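Kistley 6 is out, and the source archive and packages are on the downloads page. If you installed from the nightly builds during February, remove the old runtime directory before you upgrade.

This item covers what changed in the compiler, what was dropped, and where help is wanted. The full change list is in the repository.

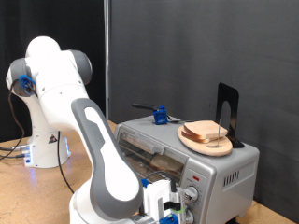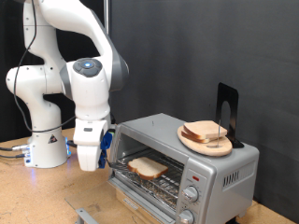
The largest change is in how the compiler handles separate modules. Until now, changing one line in a shared module meant every file that imported it was compiled again. Kistley 6 writes a small interface file next to each compiled module and compares it on the next run. If the public part of a module is the same as before, files that import it are left alone. The interface files end in .kif and should not be checked in. Add them to your ignore list.

Hazem Younis wrote most of this work and has also updated the chapter on modules in the manual. The old chapter described a search order that was changed two releases ago, so it is worth reading again even if you know the language well.

Error messages have been gone over as well. Type errors now print both types on separate lines, with the place where each one was declared. The old one-line format is still available with the --short-errors option, and editor plugins that read compiler output should use it for now. The Clavico editor plugin does this already from its latest version.

The standard library test suite now has 3,836 tests, and all of them pass on Linux and FreeBSD. On macOS, 5 tests in the time zone library fail on some machines. We have not found the cause. If you see these failures, please add your system version to the open ticket and do not start a new one.

Three things were removed:

The old string formatting calls, which have printed a warning since Kistley 4. Use format instead.

The built-in documentation generator. Erraji replaces it and is a separate download. It reads the same comments, so source files do not need to change, but the command line options are different.

Support for 32-bit Windows. The last packager for that platform stepped down and we have no machine to test on.

Vekard, the package index, moved to a new server earlier this year. It now lists 1,300 packages. Old addresses still redirect, but please update your project files, as the redirects will be switched off when Kistley 7 comes out. Package owners who have not logged in since the move need to set a new password first. If the reset mail does not arrive, write to the mailing list with your account name – never your password – and Mahmoud Filali will sort it out.

Help is wanted with the following. The tutorial still uses the old formatting calls in its later chapters. The French translation of the manual stops after the chapter on generics. The socket library needs someone who knows IPv6 to look over two long-standing patches. None of this needs knowledge of the compiler internals.

Patches should go to the mailing list or be opened as merge requests against the development branch. The stable branch takes bug fixes only. New contributors should read the style guide first, mainly the section on naming, and run the formatter before sending anything in.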